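4.2 Recording a placement set (shoe to blue sheet)

Read 4.1 first. Arms homed, e-stop in reach, Zetus logger running.

1. Wipe the table. Hair and specks do show up in the recordings.
2. Lay the blue sheet flat, long side facing the front. Don't tape it.
3. Put the shoe on bare table, behind the sheet. Leave a gap. Change the toe direction every episode, otherwise the model just learns one angle.
4. Raise the gripper clear of the shoe, jaws open. Check the fixed camera view.
5. Press Record. Wait for the beep, then move.

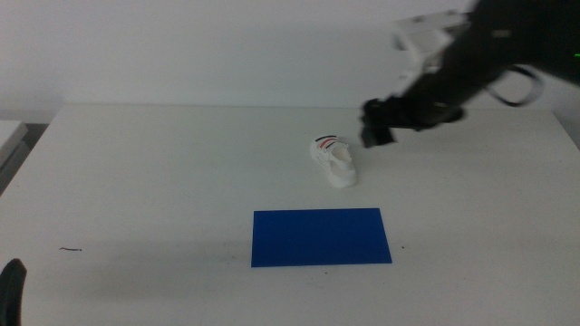

Fig. 7. Gripper above the shoe, blue sheet still empty.

6. Grip, lift, place on the sheet, release, back off. One smooth go. If you fumble it, keep going and tag it "retry". Dont delete.
7. Press Stop only after the arm is clear of the sheet.
8. Tag the episode: good, retry or bad. Bad = dropped off the table, wrong object, someones hand in view.

Note: 41 good episodes per shoe, then swap. Miranda set stands at 3,461 episodes, 1,131 of them shoes. Colour of the sheet stays blue for this set, no substitutes.

CAUTION: Keep hands off the table while the arms are live. Both arms, even if your only driving one.

CAUTION: Watch the cable loop on the upper arm. If it catches, stop, free it, re-home.

Logger freezes at episode 14? Known bug. Restart it, carry on from the same number. Still stuck, ask Palesa Zwane or Petrică.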